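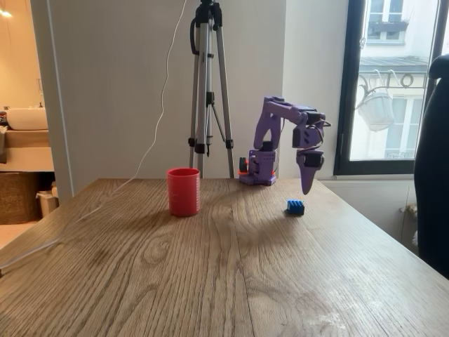 How do I ask people for permission in a long-term portrait project?

Posted by uvstead_lens

I photograph families in Uvstead, a small fishing town, since last June. I have 77 portraits that I like. Now the Parry gallery wants to show 12 of them, and they ask for signed releases. Most people agreed only by word. Must I go back to everyone, or only to the 12?
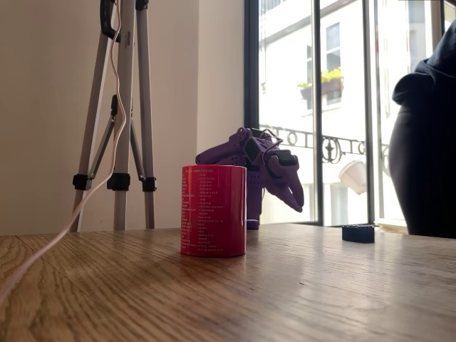

Red container on the table, by the window

stillen_prints

Go back to the 12 first, because the gallery has a date. But I would visit the others too. When I did my book, I brought each person a small print and the form together, and we sat for 45 minutes with coffee. Two persons said no - I took their pictures out. Ask also if they want to read the text beside their portrait. Some of my people changed the words, and the new text was better than mine.

graintank

just get the signatures, verbal is worthless

Retar

I do not agree that it is worthless, but it is hard to prove later. Please check the rules where you live, they are different for a show and for a book. For children a parent must sign. My form is one page, in large letters, and it says where the picture can be used. I keep a scan and give them the paper copy.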